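Geddes Stretch Band for Dancers — Medium

Ronura studio range / Warm-up & conditioning 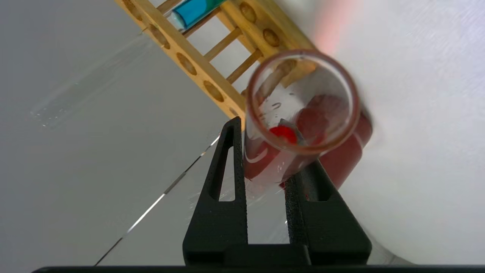 Flat loop band for foot and ankle work, turnout, hips, the usual. Medium is the one most adult dancers want. If you're buying for under-elevens get the Light, it's a seperate listing.

Soft woven cotton and elastic, so it doesn't roll up behind the knee or pull the hairs on your legs like the rubber ones do. Works over tights. Works on bare skin. Slips a bit on shiny leggings — turn it inside out, the ribbed side grips better.

Details
Length 50 cm laid flat, not stretched
Colours: black, plum, pale grey (grey back in April)
Sold in packs of 2
Item no. 677
Drawstring bag included

What people use it for
Pointing and flexing against the band, sat on the floor, legs long. Slow on the way back, that's where the work is. Clams and side leg lifts before class. Holding one foot in passé with the band round the other ankle, if you like to suffer.

Benedetta Russo wrote the exercise sheet that comes in the bag. Two sides of A5, drawings on one, notes on the other. She teaches adult beginners so it's pitched at them, but the calf rises on the back are worth doing whatever level you are. Lost yours? Email and we'll send teh PDF.

Not for splits. Please don't hook it over a door handle and hang off it, it's not made for that. For oversplits and long hamstring stretches look at the Melleo strap, which has proper loops sewn in.

If you're coming back from an ankle injury ask your physio first which strength to get.

Washing
Cool wash, in the bag. Dry flat. No tumble dryer, no radiator, it kills the elastic.

Delivery and returns
Posted next working day if ordered before noon. Returns fine within a month, unworn, sheet still in the bag. Schools and studios — ask for Phong Trương re bulk prices, he does the quotes and can mix colours and strengths in one order.

Customers also bought
Melleo stretch strap
Zemutness foot roller
Geddes Stretch Band — Light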